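Hesar Plain Envelopes, Tan, Pack of 40

Product code 711
Sold by Wildale Stationery
In stock

The Hesar is a plain paper envelope for letters, cards, receipts and folded forms. It comes in one colour, a pale tan with a peach tint, and has a smooth matt finish that takes ballpoint, pencil and most felt pens. Gel ink needs a minute to dry before you stack them.

The flap is wide and shallow and folds down over the back in a broad V. It is gummed along the edge, so it can be moistened and pressed shut, or tucked in if you want to open it again. There is no window and no lining. Thick card will show as a ridge through the paper, and dark print may be faintly visible if the letter is only a single sheet.

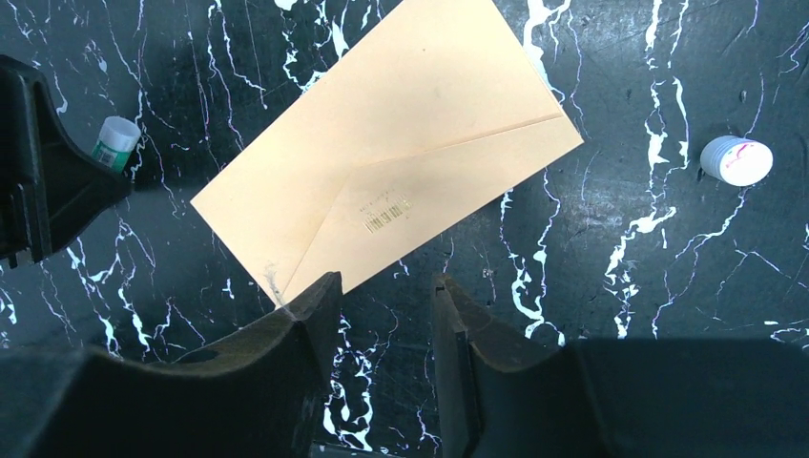 Hesar envelope in tan, flap side up, with the small printed code on the flap.

The code is printed in a yellowish-brown ink and is very small. It is put on when the paper is cut and we cannot supply the envelopes without it. The front is left blank for the address. If you use return address labels, the larger Alville labels will cover the code, and the narrow ones will not.

Pack details

Envelopes per pack: 40
Colour: tan
Finish: matt
Closure: gummed flap
Window: none

Storage

Keep the pack flat and away from damp. A kitchen drawer is usually fine, a garage shelf is not. Gummed flaps can stick to each other in a humid room, and once that has happened they tend to tear when pulled apart. Light marks and smudges can be taken off with a soft white rubber. Pale paper picks up dust and lint, so wipe the table before you lay out a batch for addressing.

Ordering

Orders of 5 packs or more are sent in a single carton. Smaller orders go in a board mailer. Allow 2 working days for dispatch. The white version has been discontinued, and the grey is due back in October.

Also in this range: Ostapchuk card-backed envelopes, Alville address labels.

Page updated 13 Sep 2022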